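Chores and Machines group, March meeting
Minutes, typed up by Anikó Vass

Present: Bence Medve (chair), Adelmo Pagano, Nana Dramani, Dénes Kozma, me, and a handful of people on the call who kept dropping off. Apologies from the Losteck side, who had a delivery to deal with.

We started late, my fault, I had the wrong room key. Bence asked if everyone had read the last minutes. Everyone said yes, a little too quickly, so we approved them and moved on. One correction from Nana: it was the dish rack trial that got postponed, and the shelf trial went ahead as planned. I've fixed it in the shared copy.

1. Shelf trial at the Kovács store

Dénes had the numbers. The machine was given 236 items to put back on the shelves over the trial, the usual stuff customers leave at the register or dump in the wrong aisle. It got over half of them back in the right place without help. I thought that was pretty great! Dénes did not. His point was that the store manager judges it by the ones it gets wrong, and a jar of pickles in with the shampoo bothers her a lot more than a jar left in the cart. Boxes and cans were fine. Bags were bad (chips, rice, anything that sags), and bottles with odd shapes were somewhere in between.

Adelmo asked how long a person takes for the same cart. Dénes said a good clerk does it in 9 minutes while chatting with customers. The machine needed a whole evening, with the doors locked. There was some groaning. Bence said speed is the last thing to worry about if it can work overnight, and Adelmo said that's fine until you have to pay somebody to sit there overnight and watch it. They went back and forth on this for quite a while and I stopped writing.

Agreed: Dénes asks the store for another round, bags left out, and gets a proper list of what went wrong and where.

2. Laundry

Short item. Nana has been following the folding work at Pukaser and went to see it. Towels, yes. T-shirts, mostly, if they come out of the dryer one at a time and right side out. Fitted sheets, no (I can't do those either, so I'm not holding it against anyone). She was told a demo for families is coming but didn't get a month out of them. She'd like us to stop saying "laundry" as if it were one job. Sorting, loading, moving to the dryer, folding and putting away are 5 different problems in her book, and everybody only ever shows the folding. I liked that and we're going to use her list in the write-up.

3. Picking up the living room

This was the big one and it took most of the hour. Bence wants tidying to be our main topic through the summer. When we asked members what they'd hand over first, picking up after other people came out ahead of vacuuming and dishes, and vacuuming already has a machine that more or less does it.

Adelmo has been working on the simulated version and talked us through how he sets up a task. You give the arm a piece of furniture with things left on it, and the job is to clear it. Sounds like nothing. Then he started listing the questions. Does the newspaper go in recycling, or is someone still reading it? If a book is lying on top of the paper, which one do you move first? Where do toys live? A person knows the answers from living in the house, and the arm knows what you told it. He thinks the grabbing will be solved well before the deciding is.
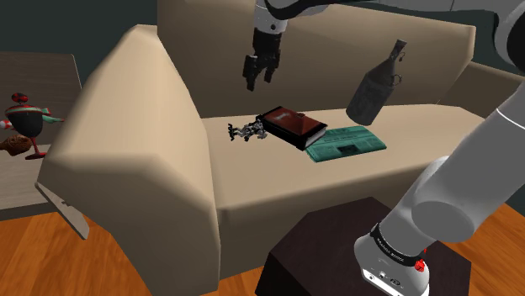 Dénes said he'd start with the bottle, because if that tips while the arm is fussing with the book you've got a stained couch and the whole argument for the machine is over. Adelmo agreed that order matters and said he doesn't score it yet. At the moment a run counts if the seat ends up clear, and it makes no difference how it got there.

I asked about the book, with the paper partly underneath it. If you pull at the paper, the book is coming along for the ride, and my kid's toy robot would go too if it were lying next to them. Adelmo said that's exactly the kind of thing he wants in the tests. Nana wondered if a thin newspaper on a flat cushion can be picked up with two fingers at all. She tried it right there with the agenda on the table and it took her a few goes, with a thumb!

Bence asked the question we always end up at: can it do this in a real home yet? Round the table, Adelmo said parts of it, on a good day. Nana said no. Dénes said no, but ask him again after the store. I said I'd take a slow one that only did toys.

Agreed: Adelmo adds a score for order and for anything knocked over. Nana writes up the paper problem. I collect lists from members of what's on their couch right now, no cleaning up first.

4. Any other business

Tralteck has offered us 2 places at their open afternoon. Nana and Dénes are going, and Bence is sulking.

The coffee machine is still broken. Dénes will bring a thermos next time.

Next meeting same room, 6:30 p.m., and I will have the right key.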